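Notebook, seed round paperwork and cap table model
November 2021. Entries by Yuzhen Du, shared with Wenjie and Barrett.

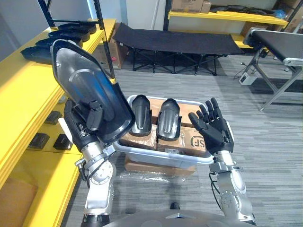 1. State of the round

Term sheet from Olora came back with changes marked in two places. Option pool is now to be topped up before closing, so the dilution falls on the existing holders only. Information rights extended to any holder above the major investor threshold. The rest is as sent.

Round size is $576k. Olora takes $400k as lead. Remainder of $176k is open to individual investors through Zasora, the pooled vehicle Yevhen Sirko runs. He wants one line on our cap table for the vehicle and no direct signatures from its members. Agreed in principle. It keeps consents simple later.

2. Cap table model

Rebuilt the sheet from the stock ledger. The old version carried founder shares as typed values, and two of the vesting rows did not match the signed agreements. Now every row pulls from the ledger tab. Changes:

- Pool top-up moved to the pre-money side. Price per share drops accordingly. Circular reference appeared when the pool was set as a percent of post-money; solved algebraically and turned iteration off.
- Notes convert at the lower of cap price and discount price. Old sheet used the discount in all cases. Wrong for the Kong note, where the cap applies.
- Interest on the Kong note runs to the closing date. Date is a single input cell, top of the tab, yellow.
- Rounding: shares rounded down per holder, cash in lieu ignored. Need counsel to confirm this matches the note text.

Ran the model with the closing slipped by 30 days. Kong's holding goes up slightly, all others down. Small enough that I would not reopen the price for it.

3. Vehicle terms

Call with Yevhen, Barrett on the line. Points to carry forward:

Minimum ticket inside the vehicle is $5k. He collects the accreditation forms, we get a signed confirmation. Formation cost is borne by the members and does not come out of the $176k. Barrett asked for this in writing. Yevhen said yes, draft not received yet.

Pro rata rights: the vehicle wants them, Olora would prefer to limit them to the lead. Unresolved. My view is to give the vehicle pro rata for the next round only and let it lapse. Wenjie disagrees and would give it none. To be settled before the draft goes to counsel.

4. Data room

Yutong Gu went through the folder list against Olora's request. Missing:

- signed IP assignment from Ollinell for the contract design work
- board consent for the last option grants
- current lease, with the amendment
- insurance certificate (expired copy was in there, removed)

The Ollinell one matters most. Contract has an assignment clause but it reads "agrees to assign", and Olora's counsel has asked for a present assignment. Short confirmatory form sent over for signature. If they ask for a fee, cap is $200, anything above goes to Wenjie.

5. Use of funds

Table redone by quarter. Olora asked for payroll split from contractors, and for tooling on its own line. Tooling had been buried under general operating cost. Totals unchanged. Runway figure in the deck was calculated on net burn with the grant money included; grant is not confirmed, so I took it out. Slide needs updating, Yutong has it.

6. Open

Rounding question to counsel, with the note attached.
Pro rata decision, Wenjie and me.
Written confirmation on formation cost, Barrett to chase.
Send model v4 to Olora once the closing date cell is agreed. Lock the ledger tab first. v3 is superseded, do not forward it.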